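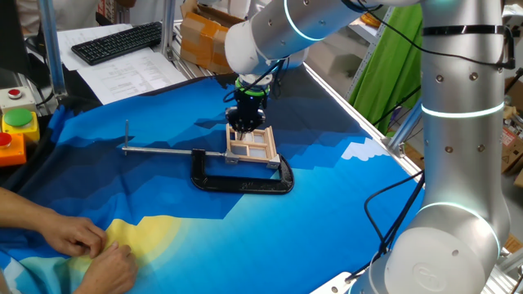

Renata Bednarek has sold wall decor out of a storefront in Colness long enough to distrust most of the words on the tags. "Handcrafted" is the one that bothers her most. "Everything gets touched by a hand at some point," she says. "Somebody has to put it in the box." Her own taste runs to plain things, and when I ask what she would hang over a couch if nobody were buying, she describes a little light wooden frame made like a window, thin slats and small panes, with no print behind it and no quote about family. Then she admits she wouldn't be able to sell it for much.

I went to see her because I'd been shopping for something to put on a long blank wall, and after a few evenings of reading product pages I no longer believed any of them. Every canvas was a gallery piece. Every print was limited, though few of the pages said limited to what. I wanted to know how much of this a person in the trade takes seriously.

Not a lot, as far as I could tell. "Limited edition is the easiest one to check and people don't check it," Bednarek says. "Ask for the number. If there's no number, it's a poster." She doesn't have anything against posters. She has a rack of them by the register and says they pay the electric bill. What she objects to is paying the framed price for the poster and finding out later that the frame was the expensive part.

She is harder on canvas. The stretched canvases most of us see in stores are printed, and she has no quarrel with that either until someone brushes clear gel over the top and calls it hand-embellished. "Run your finger over it. The ridges don't follow the picture. There's a tree, and the brush marks go straight through the tree like it isn't there." I tried this on two pieces at a chain store the following week. On one of them she was right. On the other I couldn't tell, and I felt silly standing there touching it.

Her business partner, Areeba Janjua, thinks Bednarek overdoes the suspicion. Janjua does the buying, and she sat in for part of our talk while pricing a stack of mirrors. "People want a nice wall," she says. "They're not building a museum." In her view a customer who loves a seventy-dollar print has done fine, whatever the tag said. Bednarek let that go by without agreeing to it.

The two of them do agree about size. Both say customers buy too small, and both blame the photos in online listings, where the art hangs over furniture that may never have been in the same room with it. Their advice is to tape newspaper to the wall in the dimensions of the piece and leave it up for 3 days. I did it. The newspaper looked fine to me on the first day and skimpy by the last, so I'll give them that one.

I was less convinced on sets. The shop sells a lot of panels meant to hang together, and Bednarek insists a group of them reads better than a single large work of the same width. When I pressed her on why, she talked about breathing room and rhythm, and I pointed out that this sounded a good deal like a tag. She laughed. "Fine. They ship cheaper. A big one costs me a fortune in freight and comes in with a bent corner." That I believed.

We finished on metal, which she thinks gets oversold as a thing that lasts forever. Indoors, she says, almost anything lasts. Outdoors she wants to know what the coating is and who will take it back if it rusts, and she says 2 of her former suppliers went quiet when she asked. She wouldn't give me their names.

I asked what she had hanging at home. A calendar, she said, and a mirror Janjua had talked her into. My own wall is still blank, apart from the tape.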